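Print | E-mail
Minutes, Treltero teaching group
Tuesday, by Omar Twal

Elsie opened at 3. Striped garment task, two arms, by remote control.

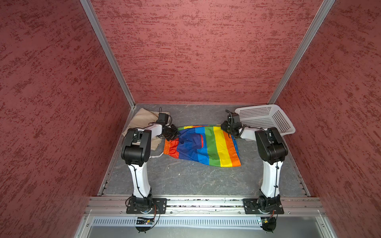 Photo: Hurno workshop

Chinyere asked for 60 demonstrations. Agreed: 20 by Cengiz, 20 by Folasade, the rest by Chinyere.
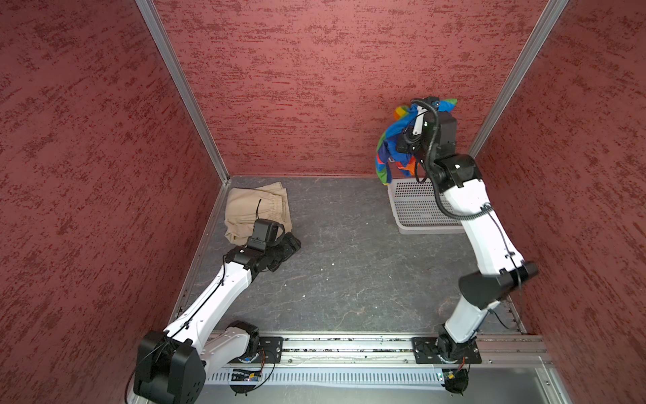 Cengiz said the operator must not hurry the right arm near the white plastic.
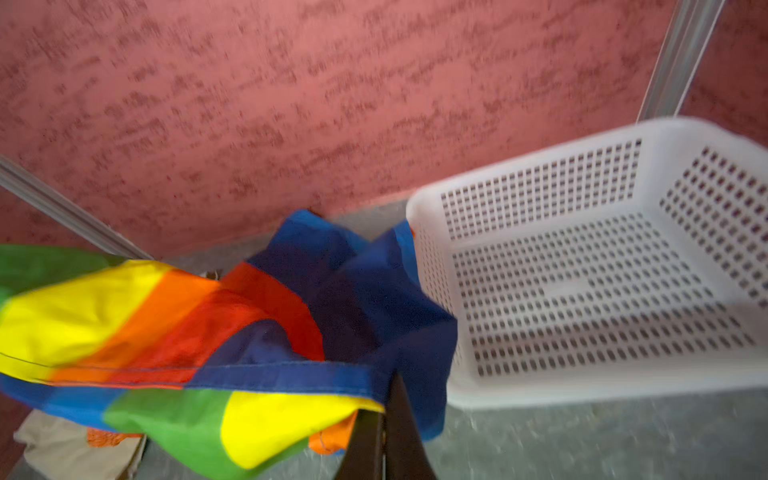
Who marks a bad demonstration?
The operator, before the next one starts.

Last updated: July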